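On the Retention of Household Papers

Jan 9, 2025

The first weeks of January are, for most households, the period in which the paperwork of the previous year must be gathered, examined and either kept or discarded. I have written on this subject before in connection with small offices. Several readers in Pevville have since asked whether the same principles apply at home. In general they do, although a household has fewer obligations and a good deal more sentiment to contend with.

My own views were formed during the years I spent in the records office at Brirwood, where the retention schedule ran to 33 pages and was revised every spring. The schedule was not popular. It did, however, settle disputes quickly. A document had a class, the class had a period, and at the end of the period the document was destroyed unless a written objection had been received. A private home does not require 33 pages. One sheet is sufficient, provided that it is kept where the papers are kept and that every adult in the home has read it.

The schedule I use at present has four classes. The first consists of papers that are never destroyed: certificates of birth and marriage, deeds, wills, military discharge papers and records of major surgery. The second consists of tax returns and everything submitted in support of them. The third covers papers tied to an object or an agreement, such as a lease, a warranty or an insurance policy, and these are held for as long as the object or agreement remains in force and for one year after. The fourth is everything else, and it is held for 30 days.

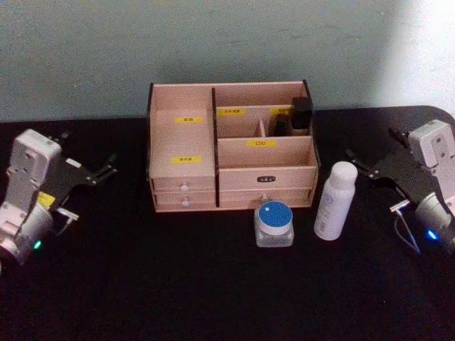
Judite Fonseca

It is the fourth class that causes difficulty. Readers are generally willing to keep a deed forever, but they are reluctant to part with an electric bill that has been paid and matched against the bank statement. My late aunt, whose estate I settled, had retained her bills from the date of her first apartment. The inventory listed 1,557 items. Of these, the attorney required four. The remainder had to be read all the same, as a letter concerning a burial plot had been filed between two telephone bills, and it was reasonable to suppose that other such letters existed.

I would therefore recommend that correspondence be separated from bills on the day it arrives. A letter that grants a right, records a debt or gives an instruction should be placed in the first or third class at once, with the date of receipt written in pencil in the upper corner. Envelopes may be discarded unless the postmark is of importance, as it sometimes is in matters of appeal or late payment.

The question of tax papers deserves a separate note. Requirements differ according to circumstances, and I am not in a position to give advice on any individual return. Mr. Rebelo, who prepared mine for many years, held that the returns themselves should be kept for life and the supporting papers for the period set by law. I have followed his practice and have had no cause to regret it - though it has cost me a closet shelf.

Scanned copies are acceptable for most papers in the third class. They are not a substitute for originals in the first. Where scans are made, the file name should begin with the year, followed by the sender and the subject, and the same order should be used without exception. A second copy should be held outside the home.

Two corrections to my December post on the storage of photographs. The acid-free sleeves I mentioned are sold singly as well as in boxes, and the Stusov album is no longer available in the larger size. I regret both errors.

The next post will address the papers of minor children, including school records and immunization cards. Questions on that subject may be left in the comments until the end of the month.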